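Section 4: Preparing the room and using your Flolo steam mop for the first time

By now you should have the handle clicked into the body and the water tank filled to the line (if you haven't, pop back to Section 3, we'll wait). The first clean is always the slowest one, so do give yourself an unhurried morning for it. Everything in this section applies to glazed ceramic and porcelain tiles. For cork, wood and anything waxed, please turn to Section 6 before you plug in.

Before you begin

1. Move the light things out of the room, chairs and rugs and the like. Heavy furniture can stay where it is.

2. Put cushions, pillows and spare bedding well out of the way, or slip them into a clear plastic bag and close it. Steam drifts further than you might expect, and feathers in particular take an age to dry.

3. Sweep or vacuum the whole floor, corners included. It is tempting to skip this if the floor looks clean, but grit will smear into the grout lines and you will only end up going over it twice.

4. Open a window if the weather allows.

CAUTION: Keep all plastic bags away from babies, small children and pets. Never steam over sockets, floor-level lighting or trailing leads.

Your first clean

5. Fasten a dry microfibre pad to the mop head, with the label facing upwards. Press along both long edges until you feel the fabric grip.

6. Plug in and stand the mop upright on its heat mat. The lamp on the handle glows amber while the water warms and turns green when the mop is ready, normally after 38 seconds.

7. Set the dial to 2. You are very welcome to experiment with the higher settings later on, but this is the one we recommend for tiles you haven't steamed before.

8. Try a small patch behind a door and let it dry completely. If the glaze looks just as it did, carry on!

9. Start at the far side of the room and work backwards towards the door, in long, easy strokes. There's no need to press down, as the weight of the head does that for you.

10. Change the pad after 13 minutes, or sooner if it looks grubby. Let the old one cool before you touch it.

11. Switch off, unplug, and leave the mop on its mat until the lamp has gone out. Empty the tank while you're at it, especially if you won't be using it again this week.

Note: A faint cloudy film after the first clean is old floor polish coming up, and nothing to worry about. Go over the floor again with a fresh pad and plain water. If the film is still there after a third go, part number 381 (the grout and film brush) usually shifts it, and Myrtle Gallagher on our Plolton helpline is always happy to talk you through fitting one.

Note: In hard-water areas, please use filtered water, and descale every February if you don't do it more often. Descaling is covered in Section 7.

Preparing a tiled room
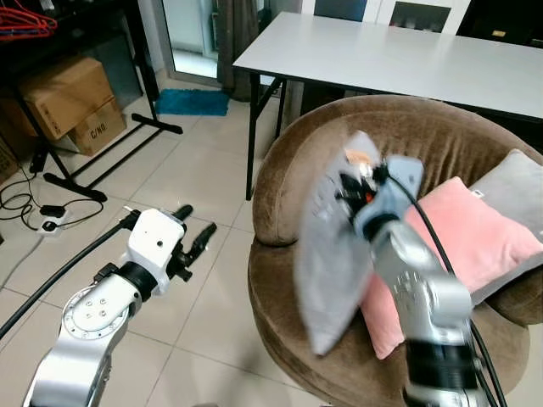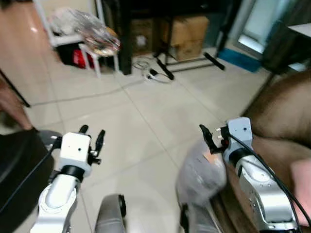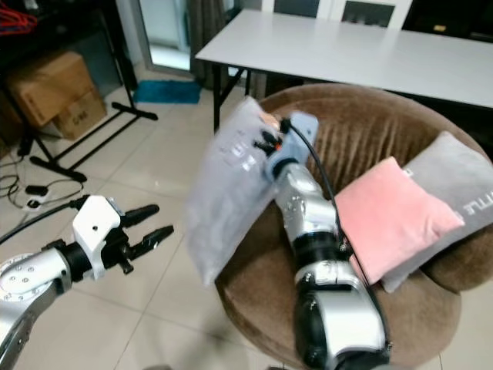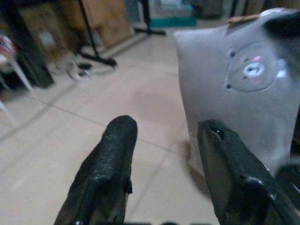

Second picture: large beige ceramic tiles. Third picture: a grey pillow sealed in a clear plastic bag (see step 2).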